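Hellari Picking Stack – Frequently Asked Questions

These are the questions we get most often about Hellari, the perception and planning software that runs on Tremton arms. If your question is about wiring, mounting or the emergency stop, see the hardware pages. Answers apply to release 5 and later unless noted.

What does Hellari do?

It takes color and depth images from the wrist camera, finds the objects on a work surface, picks a grasp, plans a path and sends the path to the arm controller. It also keeps a log of each step so you can replay a run later.

Which parts can I replace?

All of them. The detector, the grasp ranker and the planner run as separate processes and talk over a message bus called Takács. If your own planner reads and writes the same message types, Hellari will use it. Most sites keep our detector and swap the grasp ranker first.

Do I need a GPU?

For the detector, yes. The planner and the controller bridge run on the CPU. You can put the detector on a second computer, but use a wired network. Over Wi-Fi the images arrive late and the planner will reject them as stale.

How many images do I need to add a new item?

We suggest 50, taken from different heights and with other items nearby. Flat packages with strong printing often need fewer. Soft bags need more.

Why does the detector miss my clear plastic fixtures?

Depth cameras do poorly on clear plastic. Part of the light goes through, part bounces away, and the depth image ends up with holes or with the table's depth where a shelf should be. Hellari does not try to fix this from depth alone. You give it a model of the fixture and it fits that model to edges in the color image. 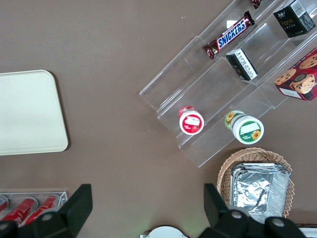

Fixture models are stored in the scene file, apart from the item models. Each one has an outline, a set of support surfaces and a list of edges the matcher may use. On a tiered acrylic stand the front lips are the best edges to list, as they show up as thin bright lines even where the rest of the shelf can't be told from the brown tabletop. Items such as the Snickers bar or the two round snack cups are then assigned to the tier that holds them, and the planner treats each lip as an obstacle. Clear holders get the same treatment, so the one with the red cans lying in it needs its own model with the walls included. If you leave the walls out, the planner will allow grasps that pass straight through them.

What about shiny things like foil trays?

Foil gives bright patches that move as the camera moves. Set the item's surface type to "reflective" and Hellari will combine several views before it trusts the depth. This adds time to each pick. For stacked trays, also turn on stack mode, or the detector may report the whole stack as one object.

The gripper fingers show up in my wrist images. Should I crop them out?

No. Cropping also throws away the part of the table closest to the fingers, and you need that for the final approach. Use the finger mask tool, which draws the fingers at their current opening and marks those pixels as unknown. Run it again after any change of fingertips.

The arm stops above the item and does nothing. What is wrong?

Look at the planner log first. The usual causes are:

"No collision-free approach" – the item is too close to a wall or lip for the finger width you set.
"Stale image" – the camera and the controller clocks disagree by more than 100 milliseconds.
"Target lost" – the item was found from the overview pose and not from the close one.

For the last one, add more close-up images to the training set. Lowering the confidence limit makes the message go away but brings in false detections.

Can I test without an arm?

Yes. The Denach simulator reads the same scene files and publishes the same messages. Its clear plastic looks much cleaner than the real thing, so don't tune fixture edges there. Logged runs are a better test, and our regression set has 1,988 of them.

Will old scene files still load?

Files from release 4 load with a warning. Files from release 3 must go through the converter, which keeps item models but drops fixture models – you will have to enter those again. The converter will be removed in July.

Who do I contact about a bug?

Send the run log and the scene file to Ngân Sầm through the support form. Please send the complete log, including the images. Screenshots of the error message are not enough for us to replay the run.

Page last updated Friday, January 13, 2023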